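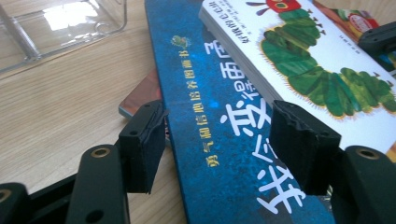

5 min read

Public Libraries Should Keep Books in the Languages Their Readers Speak at Home

By Matilde Amaral

The Narnard Library District will decide in July whether to continue buying children's books in languages other than English. The proposal before the board would fold the present collection into general stock, stop new purchases, and direct families to an interlibrary request form. The saving is modest and the reasoning is orderly. I believe the board should decline it all the same.

The district holds 1491 children's titles in languages other than English, most of them picture books, shelved at the Kollwood and Marinho branches. The case against them rests on circulation. A picture book in Portuguese, Arabic or Chinese leaves the building less often than a popular English title, and a shelf that turns over slowly is, by the district's own measure, a shelf that could be put to better use.

That measure deserves a closer look. Circulation records the moment a book is checked out. It does not record how many times a book is read during the three weeks it spends in a household, or by how many people. Hanane Chraibi, who managed the Marinho branch until last year, told the board in writing that families borrowing in Arabic tended to renew to the limit and then ask whether the same book could be set aside for them again. Under the present formula a renewal counts for nothing.

There is also the matter of who does the reading. A parent who is at ease in English may read aloud from any shelf in the building. A grandparent who came to this country at 60 may be able to read aloud from only one. When the shelf is removed, the child still has books, but loses one of the people who could have read them. Schools ask families every fall to read together in the evening. It is unreasonable to make the request and then withdraw the means of meeting it.

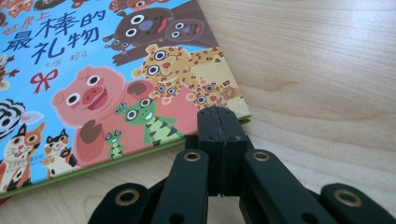 COMMUNITY & CULTURE

Supporters of the proposal, among them board member Hélder Cardoso, have argued that reading at home in another language delays a child's progress in English. The concern is sincere and it is widely held among parents themselves. Teachers in our district who work with these children every day have not asked for the collection to be closed. Several of them signed the letter asking that it be kept. A child who has learned how a story is put together, who follows a page and guesses at what comes next, carries those habits into an English classroom.

The request form is offered as a substitute. It requires the borrower to know the title, the author and, in some cases, the publisher. Adults looking for a particular work can manage this. Children of four and five choose by cover, and they choose standing in front of the shelf. A form in English is of little help to the households most affected, and the average wait at the Wutenen branch, where the arrangement has already been tried, was long enough that many requests were never collected.

I do not suggest that the collection is beyond criticism. Some of it is worn. Some languages are well served because a donor once took an interest, while others with more speakers in the district have a single row. Florêncio Guerreiro has proposed that purchasing follow school enrollment figures, reviewed every two years, and that 100 of the least used titles be retired to make room. His plan would cost no more than the present one. It would also give branch staff a sound basis for saying yes or no to a request, a thing they have lacked for a long time.

The board should adopt that plan, count renewals alongside first loans, and return the books to low shelves near the entrance of the children's room. Written comments are accepted at any branch desk until the day of the vote.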